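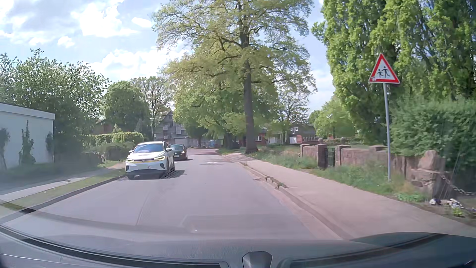

Jesimgate Courier Depot
Minutes of the drivers' and planning staff meeting, January

Chair: Kiprono Simiyu

1. Minutes of the last meeting
Accepted with one correction. The late van checks were at Trokside, not Ghorbani.

2. Route software (Rindis)
Rindis now sets the stop order for all Trokside rounds. Planning staff no longer build these by hand and spend the morning on exceptions and customer calls. Drivers said the order is mostly fine on main roads and poor on residential streets, where it ignores school hours. Agreed that drivers may change the order near schools without calling in first. Changes will not count against their on-time score.

3. Driver assist and dash cameras
Automatic braking stays on in all vehicles. Two drivers reported braking for shadows on the road. They were asked to log the street and time. Camera clips are reviewed by software first, then by a supervisor. Drivers asked who can see them and how long they are kept. Kiprono to get this in writing.

4. Sorting line at Ghorbani
The new line is set for 1000 parcels an hour, with a limit of 3000 in the holding area. Loaders asked whether hours will be cut. No cuts are planned before summer. Four loaders will move to line checks after training, at the same pay grade.

5. Training
Paid sessions of 40 minutes, before the shift. The sign-up sheet is by the key cabinet.

6. Other business
The break room heater is still out. Reported again.

Meeting closed at 4:40 p.m.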